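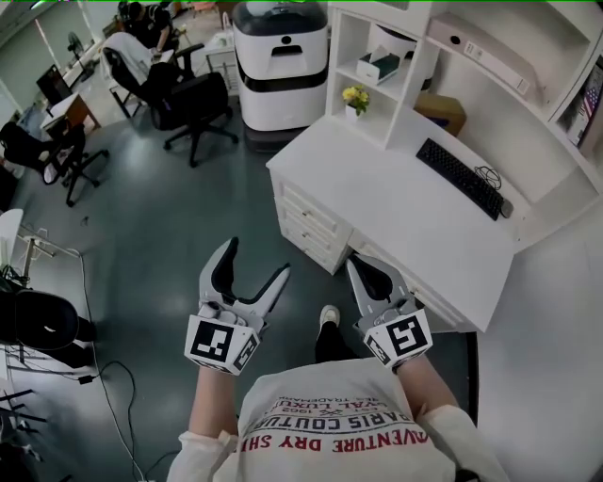

Junior hockey's trade deadline is too late and somebody in the league office should say so. A kid billets with a family from September, gets his courses sorted, learns which teacher lets you hand stuff in from the bus, and then in the middle of winter he's packing a hockey bag and a garbage bag of clothes. White T-shirt with EST 1962 printed down the front, sweats, toque. That's the whole wardrobe for half these guys and it still takes all night to pack. Then 518 kilometres in the back of someone's truck to a rink he's seen twice.

I watched Clotton do it again this year. Three defencemen out, two in, plus a pile of picks for players who are 13 right now. For what? They bumped attendance for one night, 2746 through the doors, and lost in the first round anyway. Bulow stood pat and went further. Not proof of anything, I know. Still.

The argument for it is always the same, contenders need to load up and rebuilding teams need assets. Fine. Do it in the summer. Or before the school term is properly going. A 17-year-old isnt an asset, he's in Grade 12 math.

Iraklis Mitsotakis-Vlachou, who coached me in midget and has billeted kids for years, thinks I'm soft on this. His line is that the pros will trade you at breakfast so get used to it. But nearly 60 percent of the guys I played with never saw a pro cheque of any kind. Used to what, exactly?

And the late deals are bad hockey too. New partner, new system, power play a mess untill February. Halás had 433 minutes with the same top pair before the deadline and looked great. Split them up, looked awful.

Move it to November. Leave an exception for a kid who asks out himself, in writing, with a parent signing. Clubs will howl for a season and then they'll draft better.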